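How to run a tidy-up demonstration at a robot open day

By Malte Wegener
April 27, 2020

Print this page | E-mail this page

Back in February I went along to the open day at Wimstead, mostly to be nosy, and ended up helping out on the clearing-up demo for the whole afternoon. I've had a few messages since then asking how it was put together, so I've written it up as a sort of recipe. You'll need a robot with a hand at the end of its arm, obviously, but the rest is stuff you can find in any kitchen drawer or toy box.

Start with the table. Push it right up to where the robot can reach and lay your cloth over it. I like something with a bit of fluff to it -- light things don't skate off when they get a nudge, and it makes much less noise if the robot drops something. Let the edge hang over the front a little and smooth out the big wrinkles. If your robot finds things by colour, pick a cloth that's nothing like the things you're putting on it.

Now choose your objects, and this is the fun part! Go for a real mix. Something hard and shiny, something soft-sided, something flat, something that rolls. Visitors love seeing things they own at home, and the Flikent team who ran our session (lovely people, very patient with me) said the same. Anything with a string or rope through it is a brilliant choice because picking up one piece may drag the others with it, and then everyone leans in to see what the robot will do.

Put the whole lot at the far side of the table, fairly close together, and keep the front clear so the robot has somewhere to move things to. Lay a bottle or two on their sides. Standing bottles are nice and easy for a hand to get round, but one lying down has to be taken from above, and you'll see quite a different approach.
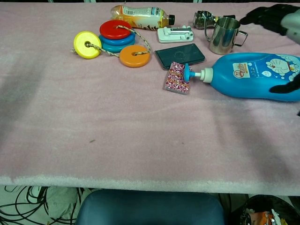
Setting up: the objects

The rings on the rope were my favourite. Three of them were stacked, red on top of two blues, with the yellow and the orange lying off to the sides on the same rope. Start with a layout like that if you can, and spread the rings out a bit more for the next go.

The big blue bottle with Doraemon on it is a good one for children, and the pump end gives the robot an awkward shape to think about. The steel milk jug is trickier. Shiny metal picks up whatever's round it, pink cloth included, so do try it before the doors open. And keep the little flat things, like the patterned card and the green case, for people who stay on past the easy ones. Getting fingers under something that thin takes ages.

Running the session

Let each visitor name one object and have the operator send the hand to it. We did 12 goes in a batch and then stopped to put the table straight, which gave me time to answer questions. The one I got most was "what happens if it misses?" Just let it miss! Give it 3 tries, then move on to another object before people drift off.

Have somebody standing by the stop button the whole time, and keep small hands on the visitors' side. Say that out loud at the start of every batch, even if you're sick of hearing yourself.

We used Duta to log the goes, but a notebook would do. Write down the object, how it was lying and whether it was lifted. I left out how it was lying for my first batch and those notes were no use to anyone.

If you want to try the same thing with a smaller arm, swap the heavy bottle for an empty one and leave out the jug. I'm hoping to have a go with the Oprea kit over the summer and will add my notes to this page when I do.

Last updated: Monday evening, with the bit about the stop button added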